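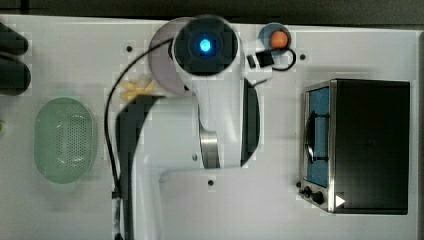 Section 4: First-Time Set-Up

Senell Countertop Water Softener, Model 433
User Guide

Before you start

Set aside an evening. The box says twenty minutes, and the box was written by the people who design boxes. Most of the time goes on waiting for things to drain, so have a book or a biscuit to hand.

You will need:

A bucket you don't mind kneeling next to
An old towel
An adjustable spanner
A measuring jug marked in millilitres
A torch, if the cupboard under your sink is like every other cupboard under a sink
One bag of tablet salt (not supplied)

The softener runs on tablet salt only. Table salt turns to porridge in the brine tank and rock salt leaves grit in the valve. Dishwasher salt will do for a week if the shops are shut, after which please go to the shops.

CAUTION: Turn off the cold water at the stopcock before you touch any pipe. If you are not sure where your stopcock is, find it now, while everything is calm. Common places are under the sink, in the downstairs loo, and behind the thing you put in front of it.

4.1 Choosing a spot

1. Pick a flat, level surface within reach of the cold feed. The inlet hose is 200 cm long and does not stretch, although many customers have tried.

2. Check that the surface will take the weight. The softener is light when empty and a good deal heavier once it holds water and salt.

3. Leave a hand's width behind the unit for the hoses. A hose with a kink in it will pass water slowly and complain about it with a hum.

4. Keep the unit away from the hob, the oven and direct sun. The brine tank lid warps in heat and will never sit flat again.

Note: The drain hose must run downhill all the way. It may go into the sink or a standpipe. It may not go up, over the toaster and down again.

4.2 Connecting the hoses

The inlet hose has a blue collar and the outlet hose has a grey one. The drain hose is the thin clear one that has already rolled under something.

1. Close the stopcock and open the cold tap until it runs dry.

2. Put the bucket under the cold feed joint. Undo the joint with the spanner. A cupful of water will come out after you have decided that none is going to.

3. Fit the Flasgate adaptor to the feed pipe, with the arrow pointing towards the softener. The rubber washer goes inside the adaptor. If you find the washer on the floor later, you will also find water on the floor.

4. Push the blue collar on to the adaptor until it clicks. Pull it gently. If it comes off, it had not clicked.

5. Connect the grey collar to the tap tail in the same way.

6. Push the drain hose on to the spigot at the back and tighten the clip by hand.

CAUTION: Do not use the spanner on the plastic collars. They are finger-tight fittings. Cracked collars are not covered by the guarantee, and our returns desk can tell.

4.3 Filling the brine tank

1. Lift the lid and take out the packing foam. There are two pieces. The second is at the bottom and looks like part of the tank.

2. Pour in 727 ml of cold water. Fill to the mark on the inside wall if you don't have a jug.

3. Add salt tablets up to the lower line. Put them in by the handful. Tipping the bag gives you a tank full of salt and a kitchen full of salt.

4. Close the lid until it sits flush all round.

Note: The salt should stand above the water. If the water covers it, scoop some water out and do not drink it to see what it tastes like. It tastes of salt.

4.4 Turning on

1. Plug in the unit and switch on at the wall. The display shows four dashes, then the model number, then the wrong time.

2. Open the stopcock slowly, a quarter turn at first. Look at every joint while the pipes fill. Use the torch.

3. If you see a drip, close the stopcock, undo that joint, check the washer and try again. Tightening a badly seated washer makes a smaller drip that lasts for longer.

4. When all the joints are dry, open the stopcock fully.

5. Hold MENU for five seconds to set the clock. Use the arrows for hours, then MENU again for minutes. The clock matters, as the unit rinses itself at two in the morning and you would like it to be right about when that is.

The clock does not change itself in spring and autumn. Earlier printings of this guide said that it did.

4.5 Setting the hardness

Your softener needs to know how hard your water is. Use one of the paper strips in the clear sachet.

1. Run the cold tap for one minute.

2. Dip a strip for one second. Shake off the drops and wait for a full minute. People tend to give up at twenty seconds and get a lower reading.

3. Match the strip to the chart on the sachet in daylight. Under a warm kitchen bulb, all the squares are the same brown.

4. Press HARD and enter the number beside the matching square. The highest setting is 264. If your strip goes past that, enter 264 and consider descaling the kettle.

Note: Readings can shift with the seasons. Test again in November, or whenever the kettle starts to look furry.

4.6 The first rinse

1. Hold RINSE until the unit beeps twice. One beep means it has heard you and is thinking.

2. Leave it alone for the whole cycle. It will gurgle, stop, tick, and then gurgle more loudly. All of this is normal. A steady grinding is not, and you should switch off at the wall and turn to Section 9.

3. When the display shows END, run the cold tap for three minutes. The first water may be cloudy or faintly yellow. Water your sturdier plants at your own risk; we suggest the drain.

4. Taste a little from a clean glass. If it is salty, run one more rinse. If it is still salty after that, the drain hose is kinked, whatever you may feel about how carefully you laid it.

CAUTION: Softened water should not be used to make up baby formula, and anyone on a low-sodium diet should ask their doctor first. Keep one unsoftened tap for drinking. The Undolmont bypass kit, sold separately, fits all Senell models apart from the one before this one.

4.7 If it will not start

Display blank: check the wall switch, then the fuse, then the wall switch again.

Display shows E1: no water is reaching the unit. The stopcock is closed or the Flasgate adaptor is on backwards.

Display shows E2: the lid is open. If the lid is shut, open it and shut it as though you mean it.

Display shows E3: low salt, or salt stuck in a bridge above the water. Poke it with a wooden spoon.

Display shows E4: there is no E4. Please write to us at the Samonte service desk, with a photograph.

Guide revised 17 August 2026. Continue to Section 5: Everyday Use.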